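Apr 25, 2018

**Cunovell Rec Softball Adds a Fall Season, and We're Pretty Excited**

I've been running the Cunovell rec softball league long enough to know what the parents ask me every July: "So what are the kids supposed to do now?" Well, this year I finally have an answer! We're adding a fall season, with 8 teams and games on the two fields at Berkum Park (yes, the ones with the decent bleachers).

Pavlović Hardware is putting in $3,000 for bases, balls and umpire fees, so we can keep sign-up at $20 a player.
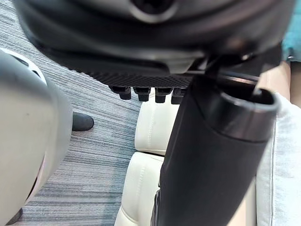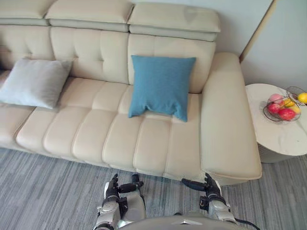

## How to sign up

Forms are at the Rerero snack bar during any home game. Players need their own glove, and we've got helmets and bats to share. I'm also looking for four more coaches. If you can keep a lineup card straight, please come find me!

— Cunovell Rec Softball, league director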